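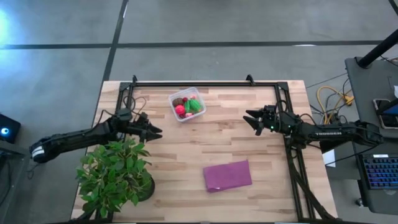

Declan Wihongi would like the word "vulnerable" taken off the household registration form. In his view it tells a shelter manager very little, and it discourages older residents from signing up at all. "A person will not tick that box," he said. "The same person will tell you without hesitation that she uses a walker and cannot manage the steps at the school."

The form in question belongs to the Kerum Valley Evacuation Assistance Register, which the Prelura Foundation has maintained on behalf of the district since June. The register lists residents who would need help leaving home during a flood warning. It currently holds 463 households in 21 settlements along both banks of the river. Mr. Wihongi has coordinated the work from the Foundation's field office in Amano and spoke with this newsletter on Tuesday, following the second review meeting with district officials.

Asked how the register differs from the list previously held by the district, he said that the earlier list had been drawn up from pension records. "It gave us age and an address. It did not give us a phone number for a neighbor, and it did not tell us who had moved in with a daughter on the other side of the river. When the water came up at Lower Chornovol, the drivers went to three houses that had been vacant for more than a year."

Registration is now carried out at the door by teams of two, at least one of whom must live in the settlement concerned. Each household is asked to name a contact person, to state what kind of transportation would be suitable, and to list any medicine or equipment that must travel with them. Entries are confirmed by telephone before the rainy season. Paper copies are held in a sealed envelope by the settlement head and are exchanged for new ones after each update.

On the matter of privacy, Mr. Wihongi acknowledged that several families had declined to take part. "They asked who would read it, and that is a fair question. We changed the procedure as a result. The settlement head may open the envelope when an orange warning is issued, and must sign and record the time of opening. Before that change we could not have given a clear answer."

He was more reserved about transportation. The district has agreed in principle to make school buses available, but only one has a lift, and fuel remains the responsibility of whichever department requests the vehicle. "I have a letter that says yes and a budget line that says nothing," he said. He expects the question to return to the district office before the end of the quarter.

The Foundation has also arranged a grant of 100 handheld radios for contact persons in settlements with poor mobile coverage. Distribution has started in Upper Chornovol, where residents asked that the training session be repeated in the evening for those who work in the orchards. The request was granted. Batteries are to be supplied by the Foundation for the first season and by the district after that.

Mr. Wihongi was asked whether the register should be extended to the town of Kerum itself. He replied that he would prefer to see a full drill completed in the valley first. "We have practiced the telephone calls. We have not practiced carrying anyone down a staircase at two in the morning, and I would want that done before we promise it to a town."

Households wishing to register or to amend an entry may apply to their settlement head or to the Amano field office during normal working hours. The revised form, without the word to which Mr. Wihongi objects, is awaiting approval by the district.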